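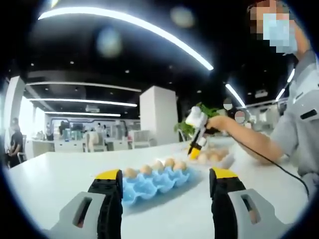

*Page last changed: 7th February*

**List:** gurnancombe-handling
**From:** Marlene Chisholm
**Subject:** Re: Has anybody used the Estholm hand-held kit?

Hi Keegan, hi everybody,

I've been meaning to answer this all week and kept getting pulled away, so forgive me if it comes out long (my messages to this list usually do, and Akinyi has teased me for it more than once).

Keegan wrote:

> We're looking at the Estholm hand-held gripper kit for our packing bench at Cloutier, mostly for recording how people handle things that break. The quote came in at $872 for one unit with spare pads. Does it feel right in the hand? Are the pads gentle enough for something like eggs? And is the support any good? I'd rather hear it from somebody who has used one than from the brochure.
>
> Keegan Cloutier

We've had ours on trial for 3 weeks now, and I like it a good deal, with a few grumbles. Eggs are what we've been doing too, so you asked at a good moment! We work with brown eggs and a blue molded carton, the bumpy kind, on a plain white table. I'd suggest you start with the same sort of setup, and leave the front cups of the carton free so there's somewhere easy to reach while you're getting used to it.

On the feel of it: the grip is comfortable for about an hour, and after that my wrist starts to complain. Vratislav Hudec has bigger hands than I do and says he could go all morning, so take that for what it's worth. You do need to open the fingers nice and wide before you come down over a row of eggs. I was timid the first day and kept knocking the neighbors on the way in. The yellow caps on the fingertips are a real help there, because your eye goes straight to them and you always know where your ends are.

The black pads on the inside are the part I'd pay for. They're made in segments, and they give a little when you close on something round, which the stiff ones on our old Nekia never did. We went through 100 lifts with the new pads before I let anybody try it in a hurry, and we lost three eggs, all of them mine and all on the first afternoon. I'm told that's respectable. The light gray housings wipe down fine with a damp cloth, but do get into the slots with a cotton swab, or you'll be sorry by Friday.

Now the grumbles. The cable is thin and it likes to wander, so plan to run it back along your arm and off to the side where it can't sweep across the table. A couple of loose fabric ties did it for us. The manual is also pretty thin on setup. It took me two calls to get the opening width to read correctly, and it would have been one if they'd printed the steps in the right order. I will say the person on the phone was patient and stayed on until it was sorted.

As for price, I think $872 is fair if the spare pads are really in the box. Ask them to put that in writing. Chantal Beaudoin ordered hers last fall and the pads came separately, with a separate bill, and it took her a while to get it straightened out.

We're keeping ours through the end of March, and you'd be very welcome to come by Gurnancombe and try it before you sign anything. Bring whatever you pack most of. I'm in by 8 most mornings and the coffee is decent.

Akinyi, if you're reading, could you send Keegan your notes on the pad sizes? I had a copy and I've put it somewhere safe.

Warmly,
Marlene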